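# Sorting by color: what are we really teaching?

Speaker notes, March 1, 2024 - Yu-na Joo

Slide 1. Start without hello. Ask the room: who has a set of shape blocks at home or in class? Wait for hands. Then ask who has ever seen one put away the way the box says.

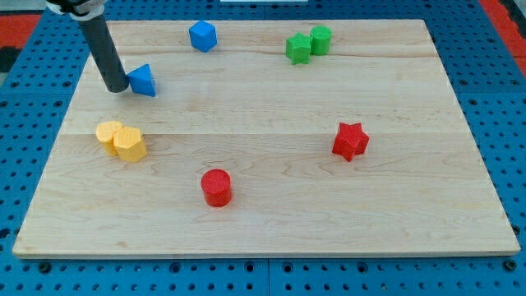 My problem is with the word "sorted." The Fara guide says a child has sorted the blocks when the colors are together. Fine. Greens side by side, yellows touching, anyone would give that a tick. But a cube next to a cylinder is only sorted if you have already decided that shape doesn't matter. Who decided? Usually the adult with the checklist.

(Pause. Somebody from Brerby will want to jump in. Let them, but keep it short.)

Slide 2. The lonely ones. What do you do with one red star and one red cylinder standing apart on a board? The guide would call that unfinished. I'm not convinced. A star has points and doesn't sit snugly against a round thing. Maybe a gap is fine. Ask: how close is close enough to be a group? I have asked this at 2 workshops and never got the same answer from one table to the next.

Slide 3. The big claim. We've all heard that color sorting gets children ready for math. The Drorden handout says so in bold type. I went looking for what was behind it and found a paragraph that pointed to another handout. Our own trial last July had 42 children in it, and all I'd say from that is that they liked the blocks. Some liked throwing them.

Don't get dragged into the numbers. If pushed, say the notes are at the back table.

Slide 4. Board or no board? I'm warmer on this one. A plain wooden board gives you an edge, and children seem to notice an edge. It also keeps blocks from wandering across the table. Do you need the Son board at its price? I doubt it. I've used a shelf out of an old bookcase - sanded, no paint - and had no complaints.

Slide 5. Try it now. Hand out blocks. Each table groups them twice, first by color, then by any other rule they like, and the next table has to guess the rule. Prisms cause the most arguing. Let it run.

Questions. Skip slide 6 if we're late. Collect the stars before people leave, we always lose the stars.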